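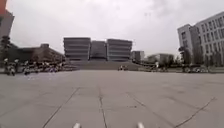

Set-up guide > Section 4: First outdoor run

Notes by Liv Midtbø for the Gramville workshop build. Revised March 21, 2022.

The Zabala drive kit leaflet says the robot is "ready for any open ground". I don't believe that, and I'd ask you not to either until you have done the steps below. Indoors our floor has no joints. Paving has plenty.

1. Choose a wide paved area under flat, cloudy light. Strong shadows fooled the ground detection twice in February.

2. Look at the camera view before driving. Both pale tips of the front body should show at the bottom edge, one each side of centre. If only one shows, the mount has turned. Go back to Section 2.

3. Set the speed limit to 50 on the slider. The manual does not say 50 of what. I have asked.

4. Drive forward at right angles to a slab joint, stop, then cross the next one at a slant. Watch the log for false "edge" warnings. The leaflet promises none - I usually get a few.

5. Turn on obstacle stop and approach a fixed post at walking pace. Keep your thumb on the stop button the whole way.
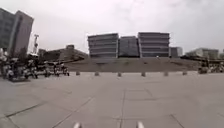
Fig. 4.2 Front camera view towards the bollards, people and parked two-wheelers to the left.

CAUTION: Do not use people or parked bikes as test obstacles. Thin things such as spokes and handlebars are where I trust the sensor least.

Note: Distant detail in the camera view is soft. The Feriritz software will still put a confident label on it. Ignore any label on something you can't make out yourself.

6. Save the log after about 500 metres of driving and check the battery reading against a meter. The two have yet to agree on my build.

7. Repeat steps 4 and 5 with the battery below half.

If the robot drifts to one side on level slabs, stop and redo the wheel trim in Section 3. The "self-learning trim" option has made no difference that I can measure, so leave it off.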